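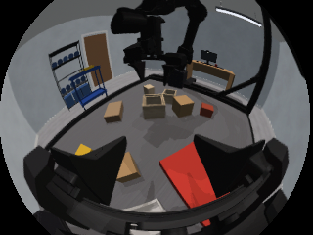
Vustdale Oral History Group

Call for participants: Remembering Herrero

Did you shop at Herrero, work there, get lost in there as a child, or wait for the bus under its awning? We would love to hear from you. The Vustdale Oral History Group is recording conversations with people who knew the Herrero department store in any way at all, from its early days on Canal Street right up until the doors closed for good in 2000. We still have places open, and we would be very glad to fill them with people who think they have nothing much to tell. (Most of our best recordings so far have started with exactly that sentence!)

A little about the project

Herrero was the kind of store where you could buy a winter coat, a spool of thread, a set of saucepans and a grilled cheese sandwich without going back outside. Plenty of families in Vustdale bought their school shoes there, and plenty of teenagers got their first paycheck there, usually from gift wrapping or the stockroom. When it closed, the company papers went to the county library, and they are wonderful if you want to know what a bolt of corduroy cost. What they leave out is how the elevator smelled, what people called the floor managers behind their backs, and why everyone over a certain age still says "by the clock" when they want to meet downtown.

We began last August with a notice in the library newsletter asking for memories, and 942 letters, cards and emails have come in since then. Some are a single line. One is a hand-drawn floor plan of the basement, corrected in the mail a week later by the writer's sister. We have read every one of them, and now we want to sit down with people and listen properly.

Who we are looking for

You do not have to live in Vustdale now, and you do not have to have been a regular customer. We would especially like to meet:

People who worked at Herrero, in any job, for any length of time. A single holiday season counts.

People who drove deliveries, washed windows, repaired the escalators, or supplied the store with goods.

People who remember the lunch counter, and above all anyone who cooked there.

Shoppers whose first language was not English. We have very few recordings from Spanish and Portuguese speakers, and we can hold the conversation in either language.

People who did not feel welcome at Herrero. Those memories belong in the collection as well, and we will take good care with them.

Participants need to be 18 or over. If you would like to come with a brother, a daughter or an old coworker, please do. Two people arguing over which floor the toy department was on makes for lovely listening.
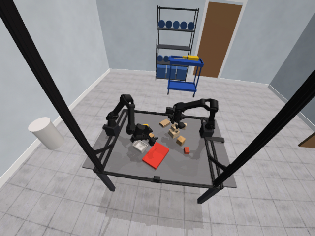
Gray-topped worktable on a tiled floor.

What taking part involves

You would come in for one conversation, which usually lasts an hour and a half, with a break in the middle for coffee or tea. There is no quiz and no list of dates to study beforehand. Your interviewer will ask a few easy questions to get going, and after that we mostly follow wherever you lead. If you have something from the store at home - a receipt, a hatbox, a name badge, a photograph of yourself in that awful green smock - bring it along. We can scan or copy it while you talk, and it goes straight home with you.

We meet in the small reading room on the second floor of the county library. There is an elevator, the restrooms are on the same floor, and street parking on the north side is free after five. If getting to the library is difficult, tell us and we will come to you, or we can talk by phone. The phone recordings are perfectly good and several people have said they felt more comfortable in their own chair.

Everyone who takes part receives a $40 grocery gift card as a thank you, along with a copy of the recording and a typed transcript. You will have plenty of time to read the transcript and take out anything you would like taken out. You can also ask for your name to be left off, or for the whole recording to stay closed for a number of years. If you change your mind altogether, we delete it, and you keep the gift card.

What happens to the recordings

With your permission, your conversation becomes part of the library's local collection, where anybody can ask to hear it. Short pieces from some of them will go into a listening booth in the library lobby next spring, beside the old store clock if the repairs are finished by then. We will check with you again before using any part of your recording in the booth. We do not sell recordings or pass along addresses.
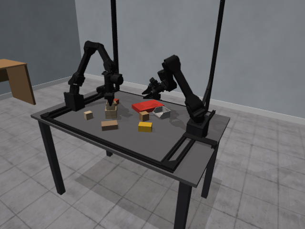
Dark gray table with a light wooden open box.

How to sign up

Please send us a short note with your name, the best way to reach you, and a line or two about how you knew Herrero. There is no form. You can leave the note at the library's front desk in an envelope marked "Herrero," or call the desk and ask for the oral history group. Tell us if mornings or evenings suit you better, which language you would like to use, and anything that would make the visit easier for you, such as large print or a hearing loop.

We would like to have all notes in by 3rd October. If you hear about this after that, write anyway and we will do our best to find you a spot.

And if this isn't for you but you are thinking of an aunt, a neighbor or the man who used to measure your feet, please pass the page along, or read it to them over the phone. We look forward to meeting you.

Teodoro Villanueva
Project coordinator, Vustdale Oral History Group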